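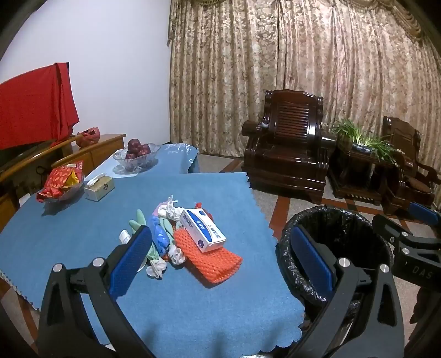 How many times does a person have to show a robot a job before it can do the job alone?

It depends on the job, and Rirov would sooner publish its count than guess.

Monday, August 21, 2023

WHITLOCK – Rirov today released first results from Trivach, its trial of teaching household tidying by hand. Demonstrators using hand-held grippers recorded 313 runs at clearing mixed piles from a table: gloves, plastic bags, small boxes, bottles. A robot arm trained on those runs then made 86 attempts of its own. It finished fewer than half without help.

"We've all seen the videos where a robot folds a towel and everybody claps," said project lead Rigoberto Cuervo. "I'd like to know how many towels ended up on the floor first. Soft things are still hard – a crumpled glove never sits the same way twice."

Remote control fared no better. The two operators who tried it were slower than those holding the grippers, and their labour costs were higher.

Rirov makes no claim that the method is ready for homes. Its partner, Clollness, will repeat the trial in September with four new demonstrators, and both firms will publish the failed attempts.

Media enquiries: Rirov press office, Whitlock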